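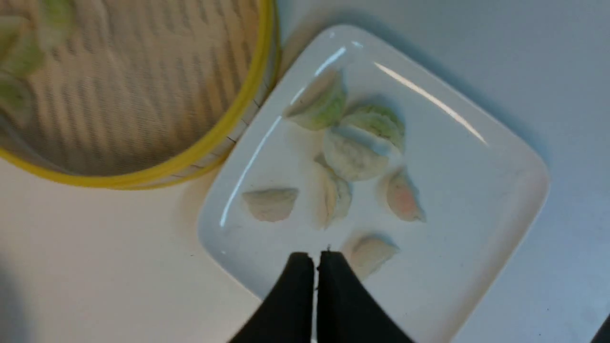

Minutes of the July Meeting, Skokero Street Supper Club

Held in the upstairs room at Kesten Hall, 7:00 p.m.
Chair: Sizwe Van Wyk
Apologies: two received by email, both noted.

1. Minutes of the last meeting

Approved with one correction. Under item 4, the dish brought by the Bainbridge table was pork and cabbage, and the minutes had it as pork and chive.

2. Matters arising

The second key to the pantry has been found and is back on its hook. The hall office would like us to sign for it from now on. Sheet is taped inside the pantry door.

The gas burner on the left is still slow to light. Kesten Hall has been told twice. The Chair will write again and copy in the booking office.

3. Money

Balance at the end of June was $2,000 even, after the hall deposit came back. The only large bill since then was $183 to Meretti for flour, rice and oil. There was a question about whether Meretti is still the cheapest for flour. It isn't, but they deliver to the side door and take back what we don't open. Agreed to stay with them through the fall and look again after that.

Dues stay at $40 for the year. Anyone who joined after the spring supper pays half. Please put your name on the envelope – three came in without one last time and two of those are still unclaimed.

4. Dumpling supper

Most of the evening went on this item.

Date is set with the hall. Doors at 5:30, food from 6:00, everyone out by 9:00 so the floor can be mopped.

Wrappers: agreed to make the plain ones ourselves and buy the rest. Last year's homemade batch dried out at the edges on the walk over from Bainbridge, so dough will be mixed at home, wrapped, and rolled in the hall kitchen. Damp towels on everything. Bring your own rolling pin and mark it.

Fillings: one pork, one shrimp, one vegetable. A second vegetable filling without mushrooms was proposed and agreed to. The shrimp is to be kept on its own counter with its own spoons and its own steamer, labeled on the lid and the base. Lids got swapped last year.

Steamers: members who are lending bamboo ones should soak them beforehand and line them with cabbage leaves or paper. Paper is in the pantry, second shelf. No oiling the slats. The metal steamers from the hall can be used for the vegetable fillings if we run short – they hold more but drip on the top layer, so fold a towel under the lid.

Sauce: black vinegar, soy, ginger on the side. Chili oil to go in small jars with a spoon each. Peanut will be listed on a card if anyone brings a peanut sauce.

5. Plates

The proposal was to stop buying paper plates and use the hall's china, with a washing shift at 7:30 and another at 8:30. Those in favor pointed out that paper plates go soft under anything steamed and that the trash bill went up in spring. The Chair asked for objections before the vote.

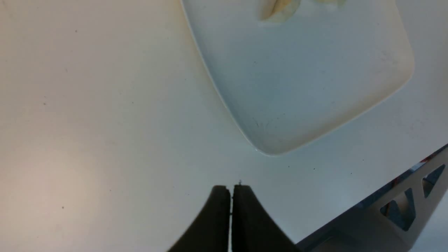 Van Wyk was then asked from the back table who would be drying, as the washing shifts had been covered in detail and the drying had not, and stacking china wet was what got us the letter from the hall two years ago. The same speaker would vote yes if a drying shift was added and if people brought their own dish towels.

The Chair accepted this as an amendment. Drying shifts were added at 7:45 and 8:45. Carried on a show of hands, one against.

Paper cups stay for now.

6. Recipe booklet

Pages are coming in slowly. Please give flour by weight as well as in cups, and say how long to steam and over what size of pot. "Until done" will be sent back. Handwritten pages are fine.

7. Other business

A green casserole dish with no lid has been in the hall fridge since the spring supper. It goes to the thrift shop if not picked up before the next meeting.

The hall asks that bikes not be left on the ramp.

Meeting closed at 8:35 p.m. Next meeting same room, same time. Sign-up sheets for the supper will be at the door.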